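Reading a Cricket Scorecard – Handout 4: Bowling Workloads
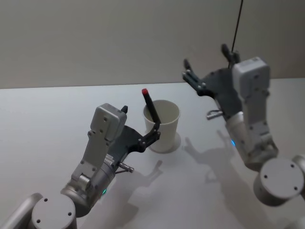 Page last modified: November, after the second tutorial group

Bring last week's sheet on batting averages, as the first exercise uses the same Pevia and Skodano scorecards.

1. What counts as workload

For this course, workload means the number of balls a bowler delivers in a set period, in matches and in the nets. Most published figures cover matches only. When you read that a bowler had a light month, check whether net sessions were included.

An over is six legal balls. Wides and no-balls have to be bowled again, so they add to the workload without adding to the overs. A scorecard line of 20 overs means 120 legal balls. If the same bowler sent down four wides and one no-ball, the real number is 125. Use the real number in all your answers.

Part overs are written after a point. 14.3 overs is fourteen overs and three balls, or 87 balls. It is not fourteen and three tenths. This was the most common mistake in the first assignment, and it will cost marks from now on.

2. The season table

The Lekota season table is in the course folder. It lists every spell by the six main bowlers in the squad. The opening bowler delivered 3039 balls in matches across the season. Divide by six and you get 506 overs and three balls, written 506.3.

The total hides how the work was spread. In one four-day match against Gremilik the same bowler delivered 285 balls, which is 47.3 overs. The next match started three days later and he bowled again. Keep this pair of matches in mind for section 3.

3. Comparing short and long periods

A simple way to spot a sudden rise is to compare one week with the average week over the last four.

Step one: add up the balls bowled in the last seven days.
Step two: add up the balls bowled in the last 28 days, including those seven, and divide by four.
Step three: divide the first number by the second.

A result of 1 means the week was the same as the four-week average. A result of 2 means it was twice the average. For the Gremilik match week, the four-week total was 600 balls, so the average week was 150. 285 divided by 150 is 1.9.

Be careful with this number. A bowler coming back after a layoff will show a high result even when he bowls very little – the four-week average is low to begin with. Always give the raw ball counts next to the ratio.

4. Replacing a bowler

When a front-line bowler misses a match, his overs have to go somewhere. Students often assume that the replacement takes all of them. In the Skodano example the replacement bowled 70 balls in the first innings, and the rest of the missing work was shared between the spinner and the third seamer. Look at the whole bowling card before you write about the effect of an absence.

5. Exercises for next session

Convert to balls: 9.4 overs, 22.1 overs, 31 overs.

Using the Lekota table, work out the ratio from section 3 for the third seamer in each of the last five weeks of the season. Show the ball counts.

Take the Pevia second innings and write one paragraph on how the bowling was shared. Do not use the word "tired" – the scorecard cannot tell you that.

Hand in on paper at the start of class. Spreadsheets are fine for the working, but print them out.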